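Home – Galleries – Notes – Links – Write to me

Little Things, Baskets and a Tray
Posted October 24, 2019

Okay, so I promised more pictures of the small stuff and I finally got some onto the page! If you came here from the big closet gallery, this one is much smaller and a lot calmer. No ladders, no boxes from Floneck with the bottoms falling out. It's three pictures and a whole lot of talking from me, which regular visitors will be used to by now.

The short version is that I'm trying to get everything in room 906 that is smaller than my hand to live somewhere. Big things are easy. A chair goes where a chair goes. It's the cans and pens and cables and the odd flat black thing with a forgotten job that drive me up the wall, and they all end up on the table. I wipe the table, I put everything back in a row, and by supper the row has turned into a heap again.

So the new system is baskets and a tray. The baskets are for things that stay. The tray is for things on their way to someplace else. That is the entire system! I wrote it on a card and stuck it inside the cupboard door, and I've had to look at the card more times than I'd like to admit.

The tray is the pale green plastic kind with a raised lip, and I can't recommend a lip enough. I went through a phase of flat trays (there was a lovely one from Mekero, a birthday present, and I still feel bad about it) and anything round went straight over the side and under the radiator. Cans, mostly. Little cat food cans roll like nothing else in this house.

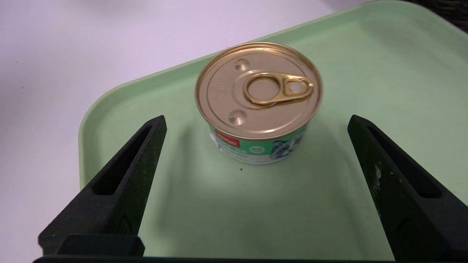

The thing about cat food is that it comes into the house in a big pile and then leaves the shelf one can at a time, so you always have one that is next. I used to leave the next one on the counter by the sink, where it looked like trash, and twice I found it in the recycling with the lid still on. Now the next one goes on the tray and stays there until dinner. The cat has worked this out and sits near the tray looking like a person waiting for a bus.

I buy the short wide cans with a pull ring. I had a run of the tall ones last February, the kind that need an opener, and my opener is a terrible old thing that belonged in a museum even before I dropped it behind the stove. A ring is better all around. If your fingernails are as short as mine, slide the handle of a teaspoon under the ring and lift – works fine, and you need the spoon anyway.

I also keep the cans label side out. I know, I know, it's a can. But I get a few different flavors and only one of them gets eaten without a speech first, so being able to see the label from across the room saves me a walk.

Next up is pens and markers, and I'm going to complain for a minute. I own so many whiteboard markers. The board itself is in the hall and it's tiny, it's only for groceries and phone messages, but the markers have spread into every room like dandelions. I keep finding them in coat pockets. They are also the one thing in the house I can't seem to put down in the same spot two days running.

I tried a cup (fell over), a magnetic clip on the board (too weak, and the marker went behind the shoe rack), and a drawer divider from the Urier catalog that took me 4 tries to put together and then didn't fit the drawer. The divider is in the garage now, holding paint brushes, and it does that job very well, so no hard feelings.

What seems to work is laying them flat. A marker standing on its end with the cap up dries out on me, and standing with the cap down it makes a mess of the cap. Flat is fine both ways. So the rule on the card now says flat, underlined, and any marker I find on the tabletop gets a quick scribble test on scrap paper before it goes in a basket. If it squeaks and leaves a gray ghost of a line, out it goes. I was keeping dead markers for years out of what I can only call politeness.
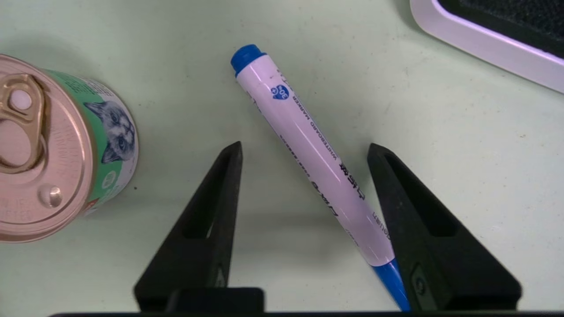 One reader wrote in after the closet gallery to say that I should stop mixing colors altogether, buy only blue, and replace them all on the same day each year, the way some people do with smoke alarm batteries. That way you never stand there testing the red one and the green one and the other green one. I laughed when I read it, and then I thought about it all through the dishes, and I think it's a very good idea! I don't know if I could be that strict, but I've stopped bringing home the mixed packs. The same reader also told me to write the month on the barrel with a bit of tape when I open a new one. I did that for a week and ran out of tape.

Another note, unsigned, asked where trays with mesh in them come from and whether I like those. I do like them for anything that might drip or shed crumbs. They're a pain to clean, though, and small things leave little dents in their own labels if you forget them there. For plain sorting I would go with a smooth tray every time. You can pick the whole thing up, carry it down the hall and deal it out like cards.

Now, baskets, my favorite part! I am a basket person. I was raised by a basket person. Wicker is dusty and it snags sweaters and it creaks when the heat comes on, and I love it anyway. What I've learned, slowly, is that a basket for small stuff should be shallow enough that you can see the bottom. My old laundry basket swallowed a flashlight, a calculator and a whole set of allen keys, and I replaced every one of them before I thought to look.

The two I'm using are rectangular, and that matters more than I expected. Round baskets look sweeter in a shop but they waste the corners of a shelf, and two round ones next to each other leave that silly gap in the middle where a battery can go and live. I got mine in different colors on purpose. The dark one is for desk things and the light one is for kitchen things that have wandered. When I yell "dark basket!" down the hall, whoever is holding the scissors knows where to go. It has cut down on arguments a lot.

If you're shopping for some, run your hand around the inside before you pay. I bought one at Stamatopoulos (the old store, before the move) that was beautiful on the outside and like a hedgehog on the inside, and I spent an evening with nail scissors trimming off the ends. Also, vacuum them with the brush attachment. Don't wash them in the tub like I did. It took 5 days to dry and smelled like a pond for every one of them.

And leave some space between baskets! I used to shove mine up tight so they looked neat, and then I couldn't get my fingers down the side to lift one out. A gap looks a bit unfinished but you'll use them more. 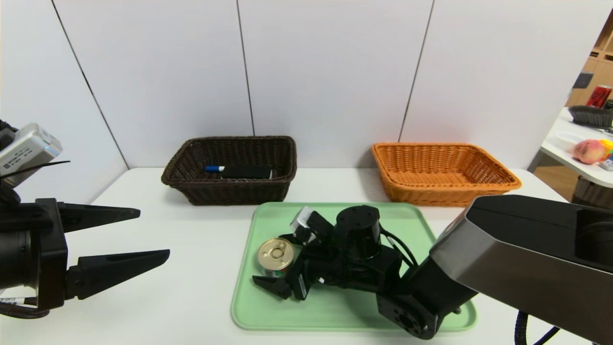
Dark basket and light basket at the back, green tray up front with the can on it.

I like that white wall behind the table, by the way. Everything shows up against it, which is great for sorting and not so great for fingerprints. I go over it with a damp cloth and a drop of dish soap, top to bottom, and I skip the spray cleaners, which leave streaks I can see from the doorway when the lamp is on.

A few leftovers before I go. Several of you asked about labels for the baskets. I don't use any yet. I had a plan for little tags on string, and the cat had a different plan for little tags on string. I might try clips if I find some that don't look like an office.

Somebody else wanted to know how long it takes to do the table each night. Less than a song on the radio, if I do it every night. If I skip a couple of nights it's a whole album and I'm in a mood.

Oh, and the visitor counter at the bottom of the home page went past 1000 while I was getting this ready! I missed the moment completely since I was under the table looking for a cap, but thank you all the same, it made my week. If you've got a tray and basket setup of your own, send me a picture and tell me what lives in it, and I'll put the best ones up in the next gallery along with the spice drawer, which is only half done and currently all over my bed.

Back to Galleries – Next: The Spice Drawer (coming soon)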